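Nuvell lab robot, open day at Mayrhofer, April. Quick review bc I have a train. Got there at 2, queue already out the door.

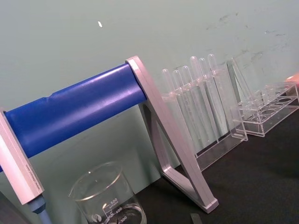
Demo bench was plain glassware and clear racks, which I liked. No fancy props. Talk ran 50 minutes, too long, and the guy mumbled. Software looks easy, menus are big and readable. Didnt get to try it myself.

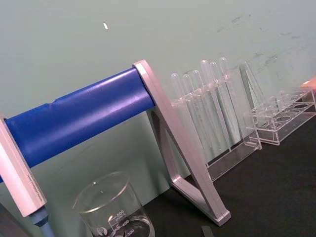 Price list only on request, annoying. Support is by email and they promise a reply in 46 hours, odd number but ok. 4 out of 5 from me, would definitly go agian.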